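Chapitre 7
Le four à micro-ondes : constitution, usage et entretien

Objectifs du chapitre
Nommer les principales parties d'un four à micro-ondes domestique.
Régler une puissance et une durée selon l'aliment.
Nettoyer l'appareil sans l'endommager.

Situation de départ
Abimbola Ekpo est employée à la résidence Killent, où chaque étage dispose d'une petite cuisine. Un samedi matin, elle doit réchauffer une assiette de purée, puis remettre l'appareil en état avant le service de midi. La fiche de poste indique : puissance 500 W, 2 minutes, remuer à mi-temps. Le four de l'étage n'a pas d'afficheur. Avant de poser l'assiette, elle doit savoir quel bouton règle la puissance et lequel règle la durée, et vérifier que la cavité est propre.

1. Ce qui chauffe et ce qui ne chauffe pas

Dans un four classique, l'air et les parois chauffent d'abord, et l'aliment reçoit ensuite cette chaleur. Dans un four à micro-ondes, les ondes produites par le magnétron agissent sur l'eau contenue dans l'aliment. La vaisselle en verre ou en porcelaine les laisse passer ; elle se réchauffe surtout au contact de ce qu'elle contient. Le métal les réfléchit, ce qui explique que la cavité soit métallique et qu'on n'y place ni couvert ni barquette en aluminium.

La répartition des ondes n'est pas régulière. Certains points de la cavité en reçoivent davantage, d'où l'emploi d'un plateau tournant et la consigne de remuer les préparations.

2. Les parties de l'appareil

La cavité est fermée par une porte dont la vitre est doublée d'une grille. Un dispositif de verrouillage coupe l'émission dès l'ouverture. Le plateau en verre repose sur un anneau à roulettes et se retire pour le lavage.
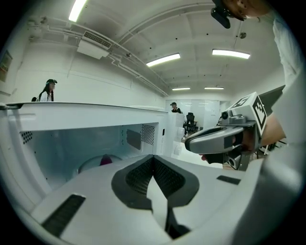
Les parois comportent aussi des perforations pour la circulation de l'air et pour l'éclairage. Elles doivent rester dégagées. Sur de nombreux modèles, une plaque protège la sortie des ondes ; on l'essuie avec une éponge humide, sans la gratter ni la démonter. Une plaque brûlée ou imbibée de graisse peut provoquer des étincelles et doit être remplacée.

Les appareils mécaniques se règlent à l'aide de deux boutons rotatifs, l'un pour la puissance, l'autre pour la minuterie. La puissance maximale est souvent de 800 W pour les petits modèles. On ne met jamais l'appareil en marche à vide.

Vocabulaire
Cavité : espace intérieur où l'on place l'aliment.
Magnétron : composant qui produit les micro-ondes.
Minuterie : dispositif qui règle la durée et arrête la chauffe.

La section 3 traite du nettoyage de la cavité et du plateau.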